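The kitchen that is open at night

In Greltbridge there is a bakery supply firm, Bevon, where a part of the staff begins work at two in the morning. I wanted to know how people eat and sleep when their day is turned around, so I asked one of them to meet me. She has worked nights there for 12 years and she prefers that I do not write her name.

We met at four in the afternoon, which for her is early morning. She drank tea and ate nothing. "My stomach wakes up later than me," she said. "In the first year I forced it, because I thought a person must have breakfast. It was a mistake."

I asked what she eats instead. She told me she has one warm meal before she leaves the house, mostly soup or rice, and a smaller one at the middle of the shift. After that she tries to stop. "The difficult hour is five o'clock. At five you are not hungry, you are tired, but the hand goes to the biscuits by itself."

She does not forbid herself the biscuits. For some time she wrote down everything she ate, and one night the sum was 2,936 calories, more than 400 of them from sweets she did not remember well. She laughed when she told me this. She stopped writing soon after, but she began to carry fruit from home.

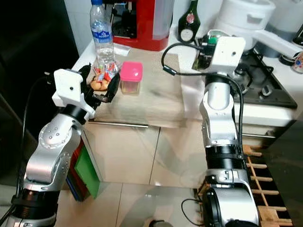
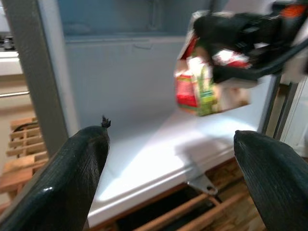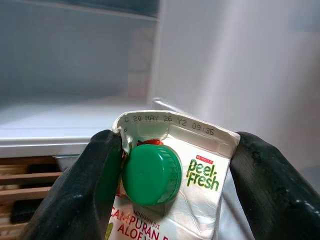 Biscuits and wrapped sweets (first picture), the inside of a fridge (second) and a carton of juice (third).

About sleep she is more strict. She goes to bed at eleven in the morning, with thick curtains and the telephone in another room. Her family lives in Fivholm, and it took them a long time to stop calling at noon. "My mother believed I was ill. For her, who sleeps at noon is ill."

Does she wish to change to days? She was offered this in March and she said no. The pay is one reason, but she spoke longer about the road. When she drives home past the Escobar garden centre, all the other cars are coming the opposite way. "They look so serious," she said, "and I am already finished."

Then it was time for her soup, and I walked with her as far as the bus stop.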